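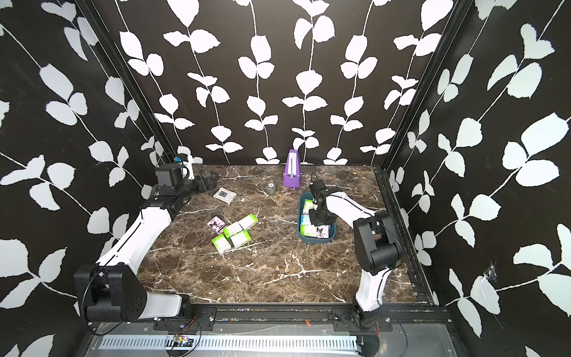
Small boxes on the marble tabletop and in the teal bin, with the purple metronome near the back wall.

Small box exchange in Clindell opens again in July

CLINDELL - The small box exchange on Unden Street will open again in July, with longer evening hours and a simpler way of sorting what people bring. The exchange takes small boxed items that are still in good condition and gives them to other households in the town. It is run by the Lernelon reading room, which has the ground floor of the former Mazandarani carpet shop.

In the last season the exchange received 400 small boxes. Most of them were put in bins and taken home by other visitors before the end of the season. The rest were kept in the storage room upstairs and will be the first items offered when the doors open.

The main change this year concerns the sorting. Until now, boxes were grouped by what was inside them, and this caused long discussions at the table. A box of erasers could go with school things or with office things, and a small puzzle could go with games or with gifts. Visitors sometimes asked for an item that was present in the room but in a different bin from the one where they were looking.

From July, boxes will be grouped by size only. Everything that fits in the hand goes into the small bins, and larger items go on the shelves by the window. The bins are mixed on purpose. A box with a green label can be beside a pink one with the Kuromi character on it, and the visitor looks through the whole bin.

"People like to look," said Abilio Carrasco, who is responsible for the exchange. "When we had a bin only for school things, the parents went to this bin and then they left. When the bin was mixed, they stayed and they found something for the grandmother also."

Mr. Carrasco tried the mixed bins for a few evenings at the end of the last season. He said that the boxes with cartoon characters were always the first to go, and that the children usually saw them from the door. Plain white boxes with only a label took longer. For this reason he asks that the label side is turned up when a box is put in the bin, so that it can be read without taking everything out.

The bins themselves are also different. The old cardboard trays became soft at the corners and two of them broke during a busy evening. The reading room has bought 60 plastic bins in place of them, most of them second-hand from a bakery supplier that was closing. They are not all the same color. The teal ones are for the tables and the gray ones are for storage, and visitors are asked not to exchange them, even when a gray one is closer.

Each bin should be filled with one layer only. Last year some bins were filled to the top and the boxes on the bottom were pressed flat. Several of these could not be given to anyone and had to go to paper recycling.

Opening hours will be from 4 p.m. to 8 p.m. in place of the former closing time of 6 p.m. The change was requested by families who work in the factories on the north side and could not arrive in time. On evenings when there is choir practice upstairs, the exchange will close 45 minutes earlier, because the singers use the same entrance and the corridor is narrow. A paper on the door will announce these evenings.

Every household may bring up to 25 items in one visit. There is no limit on how many visits can be made during the month. It is not necessary to bring something in order to take something - this was a frequent question last year, and Mr. Carrasco would like everybody to know the answer before they come.

The exchange accepts stationery, card games, small toys, sewing supplies, candles, soap in closed packaging and small kitchen articles. Empty jars with lids are welcome if they are clean, and there is always a demand for them in the weeks when fruit is cheap. Medicine, food, batteries and opened cosmetics cannot be accepted. Boxes that are empty should also stay at home, although Mr. Carrasco admitted that a nice empty box has been accepted more than once.

Things without a box may be brought if they are small and complete. Music articles are especially wanted this year. The music teacher Amirhossein Shahbazi, who gives lessons in the building, has asked visitors to look in their drawers for metronomes, tuning forks, shoulder rests and clean reeds in their cases.

"Many families have a metronome from an older child and it stands on a cupboard for years," Mr. Shahbazi said. "The students use an application on the telephone, and it works, but then the telephone is also there with all the messages. I prefer the pyramid one. You see the arm go from side to side and you play with it."

He will check the mechanical metronomes himself before they are given out. If the beat is uneven, he puts a piece of folded paper under one side to see whether the problem is the instrument or the table. Those that cannot be corrected will be marked with a red sticker and offered for parts or decoration.

Items that arrive without a name or with an unclear content will be opened at the table together with the person who brings them. Last year a closed box was given to a family as a set of colored pencils and contained buttons. The family was satisfied with the buttons, but the reading room wants to avoid a repetition. Very small loose parts, such as beads and game pieces, should be put in a closed bag before they are brought in, as they fall on the floor and are difficult to find again.

Children under ten should come with an adult. Bags and baskets can be left by the entrance, and the reading room will have paper bags for those who arrive with empty hands. Bicycles should be placed in the yard and not in front of the shop window of the neighbor, who needs the space for deliveries in the afternoon.

The exchange is free. A tin for coins stands beside the door and the money is used for lamps, tape and labels. If there is enough at the end of the month, Mr. Carrasco would like to buy a second shelf for the larger items, which had to stand on the floor last year.

People who cannot carry their items to Unden Street can leave a note at the desk of the reading room with their address and a short list of what they wish to give. Collection from home will be possible inside Clindell on most mornings in July. Large bags should be tied closed and left behind the front door, not on the street.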